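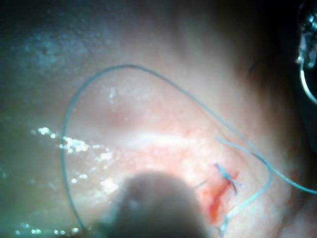 Put the thread in the rule or don't bother writing the rule, one reader wrote after our October piece on operating room checklists, and went on for three pages about slack, tails and who calls the cut. Most of the three pages were right. The checklist we printed had a line for the needle going in and a line for the needle coming out. Thread got nothing. And thread is most of what you look at once the stitching starts: a long blue loop lying right over the tissue, a second strand crossing near the wound, a small knot with its tails sticking out on top of a cut that's still bright red.

So, back to it. What should a good rule for robotic suturing say, and who gets to write it?

## The Lucero draft

The document everybody in this corner of the trade is arguing over is called Lucero. It came out of a working group in Wirkville, it's dated September 15, 2024, and it's still a draft. Short by the standards of standards. Seven sections, two of them on suturing, plus an annex that looks like it was written on a train.

Section 4 is the needle. Section 5 is thread and knots. The rest is arm setup, handover, logging, training hours and what to do when the picture goes bad.

I read it twice. First time fast and annoyed, second time slower and less annoyed. There's good stuff in there. Plain verbs. "Stop" means stop. "Hold" means the jaws stay closed and the arm stays put, and the draft says so on page one and then sticks to it, where the old Clonex in-house guide used "hold," "pause" and "park" for the same thing. Or for three different things, depending on the page.

Clonex, to be fair, gave that guide to the group to be picked apart. It was picked apart.

## Needle in view

The main needle rule is one sentence. No driving the needle unless the point is in view.

Sounds obvious. Try it with a curve of thread hanging between you and the wound, glare off a wet surface, and a dark tool tip filling the bottom of the picture. People who learned on open cases tend to trust their hands here. On a robot a lot of the hand feel is thin or missing, depending on the system, and the eyes have to do the job. The draft wants a spoken "point" from the console before each drive. Short word, easy to hear over the suction.

Some teams hate it. Too much talk. At Drunside, the training hospital where the draft was tried out, they cut the spoken call after the first pass on each row and kept it for any bite next to an existing stitch line. The group hasn't said whether that counts as following the rule. It should say. 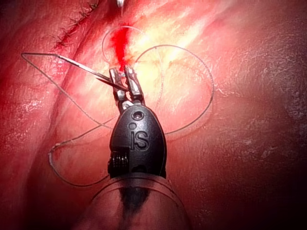

**Karin Osgood**
*Contributing editor, devices and standards*

## Jaws, and what's in them

Next part of Section 4 is the grip. A needle caught between two metal jaws can sit a lot of ways, and from the console an okay grip and a bad one look pretty close. The draft asks for three things before a pass. The operator looks at the angle. The operator looks at what else is near the jaws, meaning thread. Then the assistant confirms there's no strand looped around the tool.

That last one is where the arguing is. Loops are normal. You get a big round one off to the right of the instrument, another running under and back toward the wrist, and none of it has to mean trouble. A rule that says "no loops" would stop every case in the building. What the draft says now is "no closed loop around the shaft or wrist," which is better but leaves the assistant judging depth from a flat monitor in a lot of rooms. If the assistant's screen is 2D, write it down and give the call to the console. That's my view. Drunside does it that way allready and it takes no extra time that I could see.

## Thread

Section 5 is thinner than it ought to be. It covers:

- length, measured and logged before the strand goes in
- who says "cut," and that only one person may say it
- tail length left after the knot, by stitch type
- cut ends taken out, and the removal called aloud

Good on cut ends. Tiny bits of thread are easy to miss on a wet surface, and small pale specks could be anything. The draft says look at every one. Fine, look at every one.

Missing: color. Blue shows up well on pink and red, darker or grayer thread much less so in shadow. Nothing in the draft on matching thread color to lighting. Nothing on what to do when the center of the picture is washed out and the corners are close to black, except in Section 7, where the advice is to "adjust illumination as required." Required by who? Nobody reading that at the console learns anything.

Missing too: when to start over. The Clonex guide had a line on this, an ugly one, but it was there. If you've lost track of which strand is the standing end, stop pulling. Put it back in.

## Logs

The draft wants video and tool data kept for every practice row and every case, with each stop marked. Drunside sent in 800 marked rows for the tryout. That's a lot of sewing. The group used them to rewrite the stop rule, and you can tell, the new text is about half as long and says who can restart the arm.

What nobody settled is who reads the logs later. The draft says "a suitable person." Two pages on file naming and then a suitable person. Come on.

Access is the other fight. Vendors want the tool data, hospitals want it kept in house, trainees would like to know if their bad rows are going to follow them to the next job. Section 6 gives the trainee a copy and stops there. I'd want an end date on it as well.

## If you're using it now

Some rooms are, draft or no draft. A few things picked up from reading it with people who have to work under it.

Print Section 4 and Section 5 seperately and put them where the assistant can see them. Pick your words before the first case and don't change them halfway through the week. Log the thread length even when it feels silly. Don't use the annex yet, the tail lengths in it don't match the ones in Section 5, and the group knows.

Comments go to the working group in Wirkville, in writing, by section number. The reader with the three pages has sent theirs in.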